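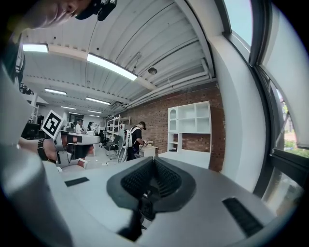 Hand-held gripper in use at the Hulme room, with an operator at the cabinet behind.

KIVDALE MANIPULATION STUDY
Minutes of the Project Meeting, 5/14/25

Chair: Noura Akl
Minutes: Xolani Buthelezi
Also represented: Wirnholm (analysis), Flasska (hardware)

1. Minutes of the previous meeting
The minutes were approved with one correction. Under item 4, "recording time" should read "usable recording time."

2. Results to date
Ms. Akl presented the comparison of policies trained on hand-held gripper recordings with those trained on teleoperated recordings. Each policy was tested over 40 trials on the drawer task. The hand-held policy completed 21 of them. Wirnholm asked that the failures be sorted by cause before any figure is circulated, as late grasps and missed grasps are at present logged under one code. Agreed.

Mr. Buthelezi noted that the teleoperated set came from a single operator and that the comparison should be reported as preliminary.

3. Marker tracking

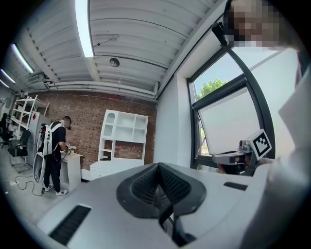

Pose error remains the main limit on the quality of the recordings. Flasska reported that the error grows when a marker is turned well away from the camera that reads it, and grows further under uneven light. The square marker on top of each gripper was discussed at length. With the operator next to the large window and the marker tilted upward, daylight and the ceiling strips both have to be considered, and the meeting did not agree on which matters more. Flasska will repeat the static test with the shade fully down and again with it fully raised – all other settings unchanged.

4. Operator protocol
The draft protocol was reviewed. Section 3 now asks operators to hold both grippers in front of the body at the start of each recording, with the markers facing the head camera, for 3 seconds.
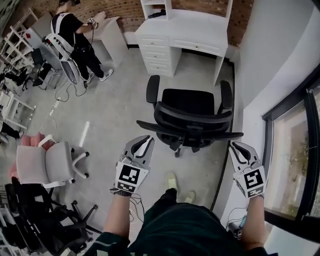
Both grippers held out in front of the body, seen from head height.

Wirnholm asked whether the starting hold should be trimmed before training. Ms. Akl replied that it is needed for alignment and will be removed afterward by script. The meeting accepted the draft subject to a clearer paragraph on cable routing.

5. Actions
Wirnholm: revised failure codes, to be sent to all parties before the end of May.
Flasska: static marker test and short written report.
Mr. Buthelezi: final text of the operator protocol.
Ms. Akl: second operator for the teleoperated set.

6. Next meeting
To be held at Hulme. Date to be set by e-mail.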